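Talk notes – Mending and the winter coat
Wednesday, July 11, 2018

2 comments 31 shares

START. Say hello, thank Torbjørn Backlund for the slot. Check mic. Don't apologise for talking coats in July.

Why now? Summer is when you fix them. Repair shops are quiet, you're not cold, you can leave a coat in bits for a week. By October everyone wants a zip done by Friday.

My own story, keep short. Bought a padded coat from Jommont, wore it seven winters. Cuffs went first, then a pocket lining. Lost a door key in the hem for most of a year. (Pause, people usually laugh.)

Then the money bit. Repair quote from Babić against the price of a new one. Ask the room to guess before telling them. Don't rush this, last time I gave the answer away.

What to look at before you pay anyone:
- cuffs and collar, they take the grease and the rubbing
- zip: slider or teeth? slider is cheap, teeth is not
- seams under the arm
- clumped filling, hold it up to a window

Lay it out flat, front up, collar away from you. Go over it slowly with your hands. You find far more than you do with it on a hanger. 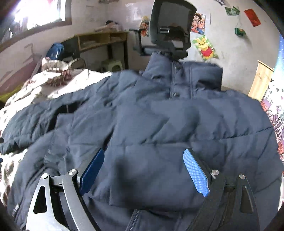
WASHING

People are scared of this. Read the lable first. Close the zip, empty the pockets, mild soap, low spin. Then dry it for longer than you think – the middle stays damp well after the outside feels done.

Gus Nguyen-Tran asked last time about tennis balls in the dryer. Yes, clean ones. Stop and shake it by hand now and then.

STORING

Not squashed in a bag under the bed. Wide hanger, cotton cover, somewhere dry. Kindimen mending night has spare covers, mention teh sign-up sheet by the door.

Questions. If none, ask who has a coat at home with a broken zip. Hands up.

7 likes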